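How to keep a drive chart for an American football match

Last updated: 6/30/21

A drive chart records every possession in a match on a single line: where it began, how it moved and how it ended. It is quicker to keep than a full play-by-play and answers most of the questions a coaching staff will ask at half-time. The method below is the one used by the Bruststead club, and it assumes one person charting from the stand with a pencil and a ruled sheet.

Setting up the sheet

Rule 7 columns. From left to right they are: team, quarter and clock at start, starting yard line, number of plays, net yards, clock at end, and result. Leave a margin on the right for notes. A match rarely fills more than one side of A4 per team, but carry a spare.

Write yard lines on a single scale from 1 to 99, measured from the goal line of the team in possession. A drive that starts on a team's own 25 is entered as 25. A drive that starts on the opponent's 43 is entered as 57. This avoids errors when net yards are worked out later, as every subtraction then runs in the same direction.

Charting a drive

1. When possession changes, enter the team, the quarter and the clock before the first snap. Do not wait for the scoreboard to be corrected; write what it shows and amend it afterwards.

2. Enter the yard line of the first snap from scrimmage. The spot where a kick was caught is not used. If a penalty on the return moves the ball, use the spot after enforcement.

3. Make one tally mark per play. Plays wiped out by an accepted penalty are not counted. Spikes and kneel-downs are.

4. When the drive ends, enter the clock and the result code.
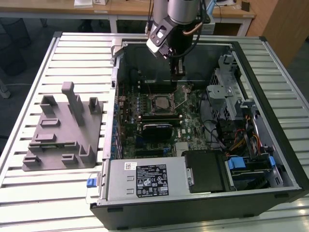 Result codes should be short and fixed before the season starts. Bruststead uses TD, FG, MFG (missed field goal), P (punt), INT, FUM, DN (turnover on downs), SAF and END (end of half or match). Dalia Salem, who charts the away fixtures, adds a small b after P for a blocked punt.

Working out net yards

Subtract the starting yard line from the final position of the ball, on the same scale. For a touchdown the final position is 100. For a punt or a field goal attempt, use the line of scrimmage of the kick. For an interception, use the line of scrimmage of the pass and ignore the return.

Penalty yards are included in the net figure. It will therefore differ from the sum of rushing and passing yards – this is expected and does not need reconciling.

Checking the sheet

Add the points implied by the result column, then add conversions and any return touchdowns from the notes margin. The total must equal the final score. If it is short, the usual cause is a kick return touchdown, which has no drive of its own and is easily left out.

Copy the sheet out in ink the same evening.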